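Ticket: Mirror task, consumables and replacement parts budget
Opened by: Hamdia Worku
Project: Esthorpe
Status: Open, waiting on purchasing
Opened: 2022-07-17

Hi all! I'm opening this one because the mirror wiping line in the Esthorpe budget doesn't add up, and I'd like to get it sorted before we place the gripper order with Loureiro.

What happened: I pulled up the planning sheet to approve the order and saw that we have 2 grippers down for the bathroom tasks, which is fine, but zero money next to squeegees, blades, spare mirrors or anything else the grippers are supposed to touch. The whole consumables row is blank. I figured it was a sheet problem (it's always a sheet problem), so I reloaded, checked the older copy, and nope, same blank row there too.

What I tried so far:

Copied the row over from the kitchen tasks. Bad idea, it brought in sponges and dish soap and the total jumped, so I backed that out.

Asked Traslow for a quote on squeegees in bulk. They came back with a minimum of 31 per order. That's a lot of squeegees! I don't hate it if we're going to run this task through November, but I don't want to store them either.

Went back through the task sheet for the wiping job to see what it calls for. It's watermarks and fingerprints off the glass, then put things back where they were. So we need a squeegee the gripper can hold, and that's where I got stuck for most of the afternoon.
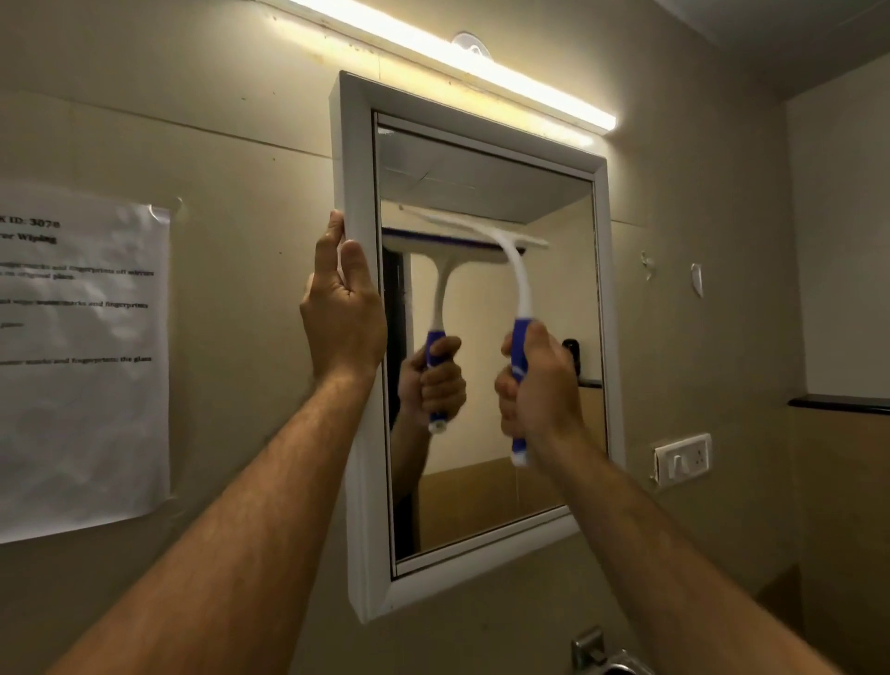
The handle is the thing I'd like somebody to look at before we spend anything. A person just makes a fist around it and doesn't think twice, but the Loureiro fingers close flat, and I have no idea if they'll keep hold of a grip like that when the blade drags on glass. If they won't, we either buy a different squeegee or pay for custom finger pads, and the pads are the pricey option. I'd much rather find that out with one squeegee on a bench than with a closet full of them.

Also, do we want the second arm to steady the mirror? The current plan has one arm on the squeegee and nothing on the frame. If we need both arms on this, it changes the booking for the Flunano base, because I only put us down for the single-arm setup. Same base, different mount, and the mount has a five-week lead time.

What I need:

Someone from hardware to try the handle in the demo gripper and tell me yes or no.

A decision on one arm or two. I can hold the Flunano booking for two more weeks and then it goes back in the pool.

An okay to buy a handful of squeegees at store price for now and skip the Traslow minimum.

I've left the Loureiro order in draft, so please don't approve it from the sheet even if the button shows up for you. I'll add the mount quote to this ticket when I get it.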